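Tully (ride service)

Tully is a shared-ride and taxi booking service that operates in the town of Dudton and the surrounding rural district. Riders book by phone or through an app, and trips are carried out by licensed local taxi drivers and by a small fleet of minibuses owned by the operator, Skaltgate. The service is best known for its fixed zone fares and for its late-night shared rides, which leave from set pickup points in the town center.

Contents
Background
How it works
Fares
Drivers
Night service
Software
Reception
See also

Background

Before Tully, most taxi trips in Dudton were booked by calling individual drivers, many of whom worked from home and kept their own lists of regular customers. Getting a car was easy during the day and hard on weekend nights, when demand rose sharply after the last bus. Villages on the Skindov road had a further problem: drivers often turned down short trips there, as the return leg to town was usually empty and unpaid.

Skaltgate was set up by Ailbhe Phelan and Diarmuid Sheehan to run a common booking line for these drivers. Phelan had worked as a bus scheduler, and Sheehan drove a taxi in the town. The first version of the service had no app. Calls were taken in a rented office above a bakery, and trips were passed to drivers by radio and later by text message. The name Tully was taken from the street on which the office stood.

The service first covered only the town. It was extended to Skindov and the villages between after the local bus company withdrew route 452, the only evening bus on that road. Skaltgate bought its first minibuses at that point and began combining trips in the same direction into shared rides.

How it works

A rider gives a pickup point, a destination and a preferred time. The system offers one or both of two options:

Direct ride: a taxi that goes straight to the destination with no other riders.
Shared ride: a taxi or minibus that may stop to let other riders on or off.

Shared rides are shown with a pickup window and a latest arrival time. Once a rider has accepted, the arrival time can't be moved later to fit in another booking. If no one else is going the same way, the trip still runs and the rider still pays the shared fare.

Riders can book ahead or ask for a car right away. Advance bookings are common for hospital visits and train connections, and the same trip can be repeated each week under a single booking. Phone bookings are handled by the same system as app bookings and are given the same priority. Wheelchair-accessible vehicles must be requested when booking, and the service advises doing so the day before.

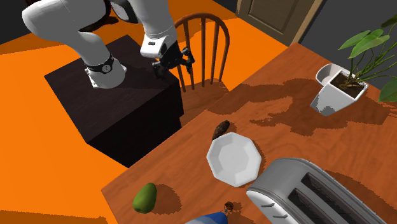 Computer-rendered robotic arm with a two-fingered gripper, near a wooden chair

Fares

Tully divides its service area into zones. The fare depends on the zones where the trip begins and ends, and it is shown before the booking is confirmed. Traffic, detours and waiting at lights do not change it. A waiting charge applies if the rider is not at the pickup point when the grace period ends.

Shared rides cost less than direct rides on every route. A group traveling together on one booking pays a single fare for a direct ride, while each adult pays separately on a shared ride. Children under 2 ride free on either type.

Payment can be made by card, in cash to the driver, or from a prepaid account. Prepaid accounts were introduced for older riders whose relatives pay for their trips. They are also used by several employers in Skindov for staff who finish work after the buses stop.

Drivers

Most drivers are self-employed and pay Skaltgate a weekly fee in place of a commission on each trip. They may refuse a direct ride without giving a reason. Shared rides are different — a driver who signs on for a shared shift agrees to take whatever bookings are assigned during that shift and is paid an hourly rate for it.

This arrangement came out of talks between the company and a drivers' group led by Pádraig Heffernan. The group had objected to an earlier plan under which drivers were paid by the passenger for shared trips, and a number of them stopped accepting village bookings until the plan was dropped. Minibus drivers are employees of Skaltgate and were not part of the dispute.

Night service

The night service runs on Friday and Saturday. Shared minibuses leave the market square at fixed times, the last of them at 2:30 a.m., and follow a route worked out from the destinations of the people who have booked. Riders without a booking can board if seats are free, but they may be dropped off after those who booked.

A marshal is on duty at the square during these hours. The position was first held by Clodagh Duggan, who later became the company's operations manager.

Software

The first booking software was written by Enda Corrigan and ran on a single office computer. It matched trips by zone only, so two riders at opposite ends of a large zone could be put in the same car. A later version matches trips by road distance and expected travel time. It also lets dispatchers override a match by hand, a feature kept at the request of the phone staff, who often know of closed roads and flooded lanes before the map data is updated.

The app shows the position of the assigned vehicle and its plate number. Riders on shared trips can see how many stops come before their own, though not the names or addresses of other passengers.

Reception

Local opinion of the service has been mostly favorable, with the fixed fares and the night minibuses cited most often. Complaints have centered on long pickup windows in the outer zones and on the shortage of accessible vehicles in the evening. Residents east of Dudton have asked several times for the zone boundary to be moved, as it runs down the middle of a housing development and leaves neighbors paying different fares for the same trip.

See also

Demand-responsive transport
Dial-a-ride
Share taxi
Zone fare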